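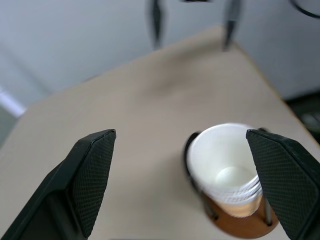 Mofokeng
Kitchen and Refreshments Lead, Roltum Community Rooms

Well, the drinks corner is finally starting to look like a drinks corner! Your grant has covered the holder for the paper cups (round brown wooden base, thin dark metal posts, black rim at the top) and I'm a bit in love with it. The old arrangement was a plastic sleeve that fell over every time somebody reached for the sugar, and by Friday the cups were usually on the floor.

Since July we've been through 600 white paper cups, mostly at the morning coffee sessions, which have got much busier than I planned for. Our best morning brought in 116 people and I had to send out for more milk at half past ten. I've moved the regular order to Nurkier, who deliver in sleeves of 100 and don't mind if I ring late.

Still to do: the second shelf (the brackets came, the shelf didn't), a proper bin for used cups, and a decision on lids. I'd rather leave lids out and put the money towards decent tea, but tell me if you feel strongly. The Grolier room would like a holder of its own too, so I've priced up 2 more and will send the quote across with the receipts.

Spending is on track apart from the milk. I'll write again once the shelf is up.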